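My gripper kept letting go of the shirt (a story about timestamps)

8/2/23

So I've been quiet on here for a while, and the reason is a bug. One bug! It ate most of my evenings since the last post and I'm still a little annoyed at how small it was, so I'm going to write the whole thing down while I remember it.

If you're new, I work on the software side of Ruvo, a cloth folding project. We record people folding and spreading things with a hand-held gripper, and then we try to get an arm to do the same. My part is everything between the raw recording and the training set - syncing, filtering, cutting the episodes up, throwing out the bad ones. Not the glamorous part, but I like it (mostly).

What I was seeing

The policy would reach for the cloth just fine. Nice smooth approach, good angle, fingers over a fold. Then it would close a little too early, catch air or maybe one thread, and lift. Every so often it got a real grip and I'd get all excited, and then it would open before it reached the spot where it was supposed to let go. It looked like somebody trying to pick up a sock while reading their phone.

My first guess was the perception side. Cloth is awful for this, it has no fixed shape and on a bed with a wrinkled sheet under it you get folds on top of folds. I spent way too long looking at segmentation masks. I made a version with heavier color augmentation, then one with more crops, then one where I trained it with a wider image. They all failed in the same way, which should have told me something a lot sooner than it did.

Going back to the recordings

Finally I did the boring thing and wrote a little viewer. It plays the camera stream and draws the gripper width as a line underneath, with a marker that moves along as you scrub. I called it Flornumon, which is a name I had lying around from an old game idea and I refuse to change it. It's maybe the ugliest thing I've ever written but it does let you step one picture at a time with the arrow keys.

And there it was. On the screen the fingers were still open, and the line said closed. I checked another episode, same thing. I checked one of the older ones from January and it lined up perfectly!

The camera stamps each picture when it arrives at the computer. The width sensor stamps its reading at the sensor. That was fine on the old setup because the delay was tiny, but when we moved to a new capture box the video started coming in late, and my sync code just matched the nearest stamps and moved on with its life. At 30 pictures a second, we were off by 4. That's plenty. The poor policy had been learning to close its fingers ahead of time because that's what I told it people do.

The fix

I went with a clap test, basically. At the start of each session you open and close the fingers a few times in full view of the camera, and a script finds the closings in the video, finds them in the width signal, and slides one against the other until they match. The offset gets saved with the session. If the match is poor it refuses to import, and prints a rude message (I may tone that down).

For the old sessions there was no clap, so I had to use the moments where the fingers come together during normal work. That was good enough for most of them. Out of 350 episodes I dropped 26 where the fit was too mushy to trust, and I'm okay with that.

One thing I added while I was in there is a filter preview. I used to look only at numbers, and now the importer shows me one still per episode so I get a feel for what the policy is really going to see. Lots of our bed episodes look something like this one, crumpled blue cloth spread loosely on the pale sheet, fingers right over it, and a whole busy hall going on off to the left.

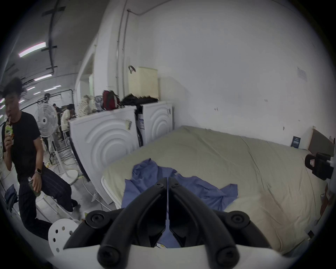 What's next

Retraining is running now. The first check on the shorter run looked much better, it waited until the fingers were down around the cloth before closing, and I did a small dance in my kitchen. I want to see it on the towels before I say more, towels have fooled me before.

I'd also like to get the stamping fixed at the source so the clap is only a backup. The Ekpo driver has a hardware trigger option that I've never gotten to work, so if you have, please leave a comment! I'll take any hints at all. And after that there's the background question - I'd like to know how much the policy leans on things like people walking by and stuff piled up behind the bed. My plan is to mask out the top part of the picture and train again, just to see if it gets better, worse or doesn't care.

The viewer code needs a cleanup before I let anyone look at it. Maybe next week, if the towels behave.

Recent posts
Why my importer has three config files
Smoothing gripper width without losing the fast closes
Notes from the Herkthorpe robotics meetup
Arrow keys, scrubbing and other small viewer joys
Renaming every episode folder, again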